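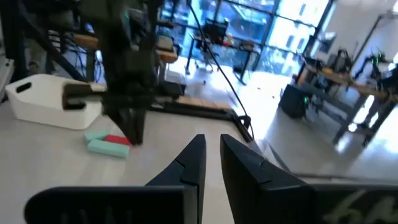

Project Report: Do Drivers Slow Down for a Painted Crosswalk?

So my question for this project was pretty simple. There are two crosswalks near the school on Nilis Street in Toledo, one with plain white lines and one with a flashing sign, and I wanted to know if drivers treat them any differently. My guess was that the flashing sign would win easily (my mom disagreed, and she drives past it every day).

I watched each crosswalk on Monday afternoon and then did it again the next week, standing well back on the sidewalk so I wouldn't change how people drove. I only counted a car if somebody was waiting to cross. By the end I had 205 cars on my sheet, and very cold hands!
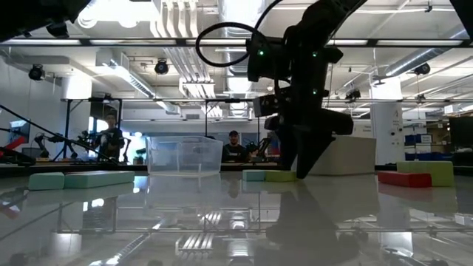 Fumska Petrak
Student, Road Safety Project

The flashing sign did better, but not by as much as I thought. Plenty of drivers rolled right through while it was blinking, and 3 of them sped up – I wrote "rude" next to those. At the plain lines, people mostly stopped if the person waiting had one foot on the road, which is kind of scary when you think about little kids doing that.

Parked cars made a mess of my data. There was a delivery van from Filteck sitting close to the plain crosswalk for most of the second visit, and drivers couldn't see who was waiting until the last second. I kept those cars in my totals but marked them with a star.

If I did this over, I'd go in the morning too, when everyone is late and in a hurry. I'd also want a friend along to check my counts – it's really hard to watch a car, a walker and a clipboard all at once. My tally sheets are in the back of the binder.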